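16 November 2021

Second day with the Cotura trial license. Gøran Sandberg sent the key over from Hovach last night and I had it installed before coffee. The kitchen pack is the part we would be paying for, 600 a month for four seats, so I left the warehouse scenes alone and went straight to the two-handed tasks.

I picked the one with the produce and the bowl. Loading is quick. Both hands start open and you drive them with the gloves or from a script. I used the gloves first and did not like them much – there is a lag on the left that I could not tune out. The script mode is better documented than I expected. 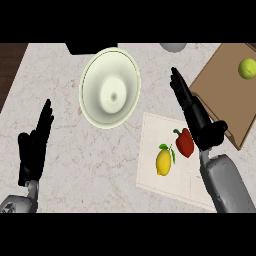 Lorna Pringle came by after lunch and wanted to know if the shadows could be turned off to save render time. They can, under the scene settings, but she thought the vision people at Brurndale would want them left in. We agreed to ask.

Ran the pepper ten times from the script. Four good grasps, the rest slipped or closed too early. Some of that is my approach angle. The lemon I have not tried yet, and I expect the leaves to be a nuisance.

Wrote to Gøran about the lag and about whether we can bring in our own objects. The MacBrayne package let us do that from the start, though its hands were poor. No answer by five.

Tomorrow: lemon, then the export. Need to find the other charging cable for the gloves – I think it is still in Lorna's drawer.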